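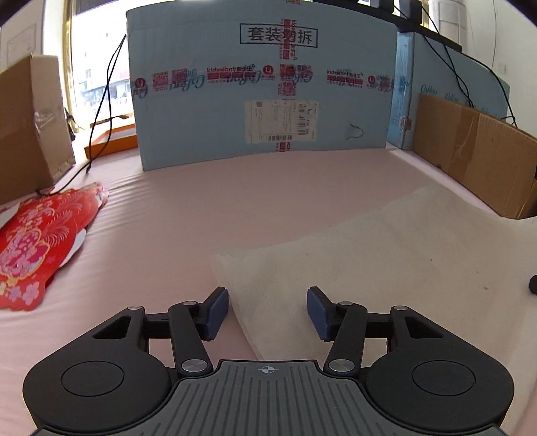 We moved to Herley in January, and the bedroom is the last room I've got to. The walls were a dark green when we came and took 2 coats of white before they stopped showing through. I had planned on gray for everything else, but a pale pink sheet against a beige cloth looks better than I expected, so I'm staying with those colors and the gray paint is going back to the store.

The curtains are still a problem. The window is 12 inches wider than the one in the old place on Lloyd Street, and the old pair won't meet in the middle. I priced a new set at Vilen and walked out again - too much for a room that faces a building. I may sew a strip down each side.

The floor can wait until summer. Two boards by the door creak, and I've learned to step over them at night. Next job is the closet shelf, which slopes to the left.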